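Home Reviews Hand Tools Kitchen Garden About Contact

Banix hand crimper, nine months in

Quick one because I've had three emails about this and keep meaning to write it up. The Banix hand crimper, the middle one of the range, red box. Bought with my own money, no discount, no free sample, Banix have no idea who I am.

Background, short. I do piecework at home, small assemblies and cable ends mostly, plus repairs for people up and down the road. So a crimper for me isn't a thing that lives in a drawer and comes out when the trailer lights go. It's in my hand most mornings from 6:30 until my wrist says stop. If you do four crimps a year, skip this review and buy whatever the hardware store has on the hook.

What I had before: a Rurik, the old long handled one. Good tool. Jaws wore out. I could get the pin to seat but I'd be squeezing twice on every other piece and that adds up fast. Rurik don't sell the jaw set on its own anymore, you have to buy the whole head, and the whole head costs nearly what the tool does. Annoyed me enough to look elsewhere.

So, Banix. Out of the box it's heavier than you expect. Heavy up front, towards the head. First week I hated that. Second week I figured out you let the head rest on the bench and only lift the handle, and after that the weight is doing you a favor. The manual says none of this. The manual is one sheet folded in four and most of it is about not crimping live wires.

Action is smooth. Ratchet releases where it should, no mystery clunk. I did have one stiff patch early on, maybe a bit of grit from the factory, drop of oil and gone. Spring is strong. Too strong if you've got small hands, my neighbor tried it and gave it back after one go.

Grips. OK this is the bad part. The molded rubber they ship it with is terrible. Slick when your hands sweat, and there's a seam down the inside right where your fingers close. Blister by day two. Peel them off. They come off with warm water and swearing. Then wrap the handle with something, cloth tape, old t-shirt strips, whatever. Cotton is best, it soaks up sweat. It'll look horrible in a month and you won't care.

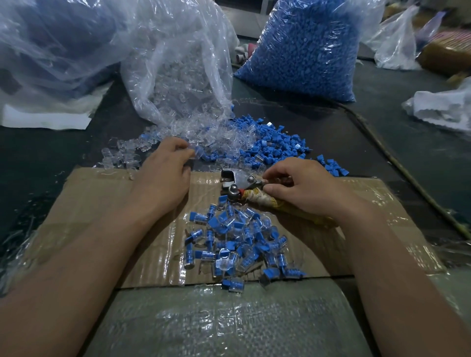
Small clear housings with the blue tabs. Wrapped grip, cardboard underneath.

Accuracy. I did a batch of 267 small housings the week it arrived, the fiddly clear kind, same ones I'd been doing on the Rurik, and kept the rejects in a jar so I could compare. 9 bad. On the worn Rurik I'd stopped keeping track but it was a lot more than that. To be fair a couple of those nine were me going too fast with the radio on. Since then I'd say it's held up, haven't had to touch the adjustment but once, in May, quarter turn.

Adjustment, while I'm there. It's a little star wheel, and you need a flat screwdriver, and the slot is shallow. Mine's already chewed a bit. Use a screwdriver that really fits, dont use the one from the junk drawer like I did.

Speed. On a decent morning I can do 100 in the time it takes for a pot of beans to come up to the boil and simmer down, if the parts are laid out right. That's a bigger deal than the tool tbh. Parts on the left, tool in the middle, done ones where they won't roll. I work on flattened cardboard boxes and have for years. Cheap, quiet, pins don't bounce, and when it gets too chewed up you recycle it and cut another. I tried a silicone bench mat from Mathur last winter and went right back. Everything stuck to it. Lint too. The Mathur is fine for soldering, I'll give it that.

Size range. Three stations in the jaw. Small one I use constantly, middle one sometimes, big one is kind of a joke, it'll close on a large terminal but the shape it leaves is more of a squash than a crimp. If you mostly do big lugs this is the wrong tool. Get a proper lever one or a bench press.

Noise, someone asked. Click click click. Not loud. My dog sleeps through it.

Price. I paid more than for the Rurik and less than for the Clulutska everyone on the forums goes on about. I did borrow a Clulutska for a weekend. Lovely thing. Feels like closing the door on an expensive car. But it's nearly double and I couldn't see the diference in the finished work, and I looked hard, with a loupe. If you've got the money and your hands are sore, maybe, the Clulutska takes less squeeze. That's a real plus if you're doing this into your sixties.

Parts and repairs. Banix sell the jaw set separately. This is why I bought it, really. Ordered a spare straight away so I'm not stuck. Came in a week, correct part, little paper bag with nothing written on it. Have not fitted it yet so can't tell you how easy that is. Two pins and a clip by the look of it.

Stuff I'd change:
Bin the rubber grips, ship it bare for all I care.
Deeper slot on the star wheel.
A hole in the handle so it can hang up. How do you make a hand tool with no hole in it.
Case is useless, the tool only fits one way and the lid pops open. Mine holds pencils now.

Wrist stuff, people always ask. Stretch before, stretch after, swap hands for the easy bits if you can. I can't, my left hand is useless for anything but feeding parts. I stop after every 100 and walk to the mailbox and back whether there's mail or not. The stronger spring did bother me for the first couple weeks, ache at the base of the thumb, then it settled. If yours doesn't settle, stop, go see somebody. A crimper isn't worth it.

Also check the pivot bolt now and then. Mine worked itself a little loose around the four month mark and I thought the jaws were going already. Nope, just the bolt. Snugged it up, fine since. Don't crank it down or the handles bind.

Would I buy it again, yes. Four out of five. Loses the one for the grips and the dumb case. If Banix fix the grips I'll come back and edit this.

Next up is the wire stripper from the same range, had it three weeks and so far not impressed, but want to give it a fair run first. Then the bench lamp I keep promising.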